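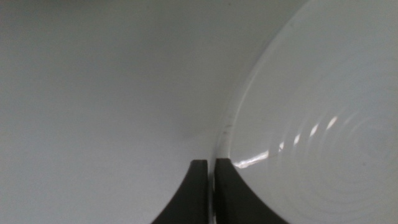 How long do you leave seeds to soak before you sow them?

Overnight is plenty for peas and beans, and I never go past 24 hours. Any longer and they start to go mushy, and then they rot in the compost before they've had a chance.

I get asked that one a lot, so I've finally written down how I start my peas off indoors. I've been doing it this way since I took on the plot at Lerkdale, and it works well enough that I've stopped fiddling with it (mostly!).

What you'll need

A packet of pea seeds
A bowl
Toilet roll tubes, or deep pots if you're posh
Peat-free multipurpose compost
A tray to stand the lot in

Soaking

Tip your peas into the bowl and cover them with lukewarm water, a good couple of inches over the top because they swell up far more than you'd think. I do this last thing at night, then drain them after breakfast. Any that are still hard and wrinkly in the morning get another hour or two, and if they haven't budged after that I bin them.

Filling the tubes

Stand the tubes up in the tray, packed in tight so they prop each other up. Fill them with compost, tap the tray on the worktop, then top them up again. I used to skip the tapping and ended up with half-empty tubes and sad little peas leaning over the side.

Push one pea into each tube, as deep as your first knuckle, and cover it over. My neighbour Jianhua Shao puts two in each and pulls out the weaker one later. I can't bring myself to pull anything up, so it's one for me. 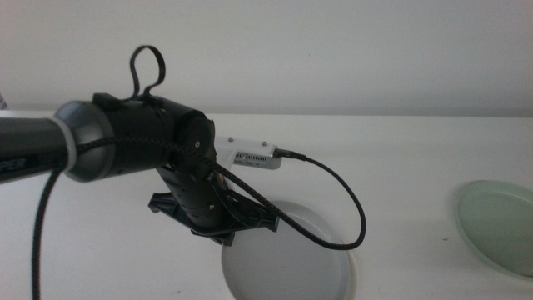

Water them gently after that, from the bottom if you can. Pour a bit into the tray, give it 20 minutes, then tip out whatever hasn't been soaked up. Peas hate sitting in a puddle.

Where to put them

Peas don't need much heat to get going. A cool windowsill or an unheated porch is fine, and a warm airing cupboard just gives you long floppy stems. Mine usually show in ten days or so - longer if it's a cold spell.

Mice are the big worry once they're in a shed or greenhouse. I lost 70 tubes in one go a couple of years back, every single pea dug out and the shells left behind, so now I keep a sheet of fine wire mesh over the tray until they're well up.

Planting out

When they're 3 inches tall, put them outside during the day for a week, then plant the whole tube straight in the ground. Tear off any cardboard sticking up above the soil, or it'll dry out like a wick. Get your sticks in on the same day, and water everything well.

I'll do the same for broad beans when I sow mine in November.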